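Chapter 3
Where Examples Come From

When I started out, I thought the learning part of robot learning would eat up all my time. Boy, was I wrong! My first month at Baltance went almost entirely into collecting demonstrations, and I was pretty bad at it. I recorded 48 of them, felt very proud of myself, and then Ottilie Prantl sat down with me and threw out 32 (she was nice about it, and she brought coffee).

Her complaint was that I'd been showing off. I knew the task by heart, so I rushed the approach, closed the gripper early and fixed my slips so fast that a model could hardly learn anything from them. A demonstration is a recording of what the robot sensed paired with what it was told to do, moment by moment, and the learner takes your habits along with your skill – the sloppy ones too.

So in this chapter we'll stay with the data. We'll look at how to pick a task, how to vary the starting setup, and when to keep a messy attempt (more often than you'd think). Soft things get a section to themselves. Plastic bags are my favorite, they fold and puff and never sit the same way two times in a row, and I still learn something whenever I work with them.
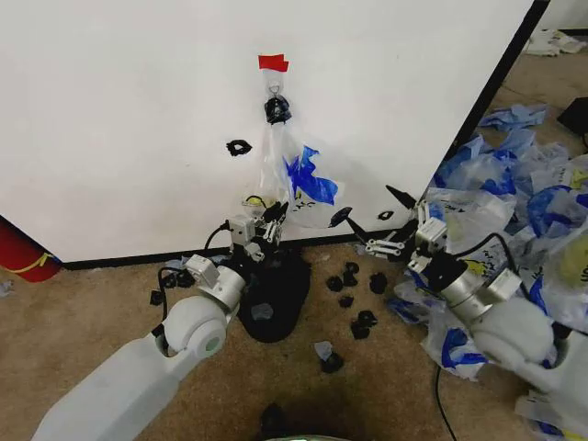
Figure 3.2 Left gripper reaching toward the bottom of a hanging plastic bag, right gripper open near the pile.

Before you read on, try writing down how you'd start this task. Where would each hand go first? Keep your notes – we'll need them in Section 3.2, when we talk about two arms sharing one job.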